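How to get your papers ready before you make an offer on a house

Print this page | E-mail this page

Sellers like a buyer who can move quickly. Most of the delay comes from missing paperwork, and you can put nearly all of it together in an evening or two.

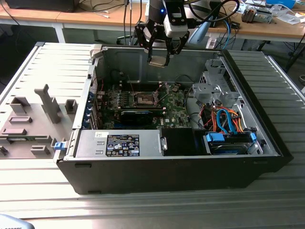 BUYING: BEFORE YOU OFFER

1. Get your payslips and bank statements. Lenders usually want the last few months. Download the full statements, as screenshots are often refused.

2. Write down where your deposit comes from. If more than 2000 of it is a gift, ask the giver for a signed letter saying it need not be repaid.

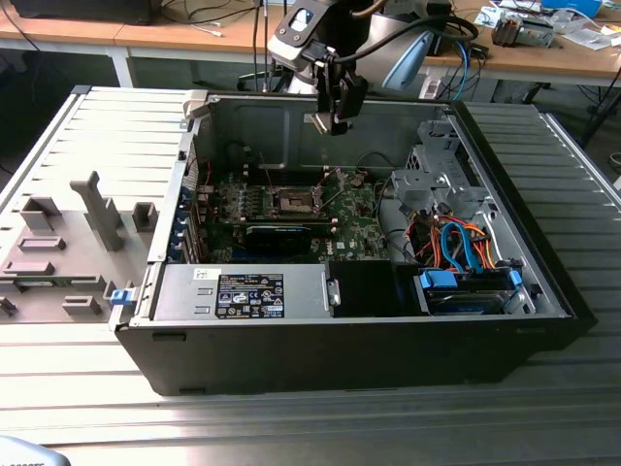 3. Ask for an agreement in principle. Check the date it runs out. If you get yours in March and are still looking in summer, you will probably have to renew it.

4. Choose a solicitor. Ask for a written quote with searches included. Turnley and Kragh both send theirs by e-mail.
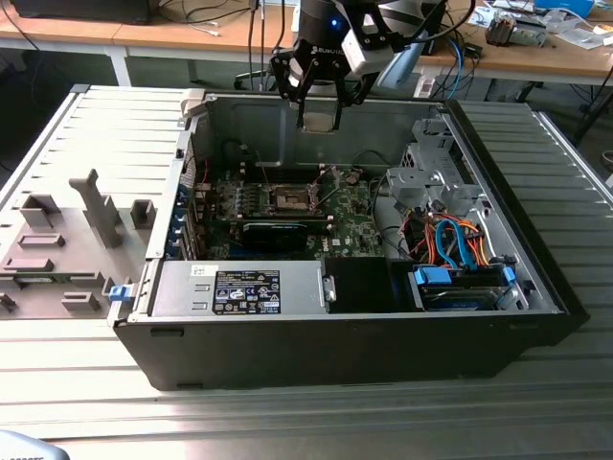 5. Keep copies of everything in two places. Lenders and solicitors often ask for the same paper twice, and a single home computer is not enough. If yours ends up on its side with the side panel off, you will still need your statements that day. A memory stick in a drawer will do for the second set.

Contact us | © Nikska Home Guides | Back to top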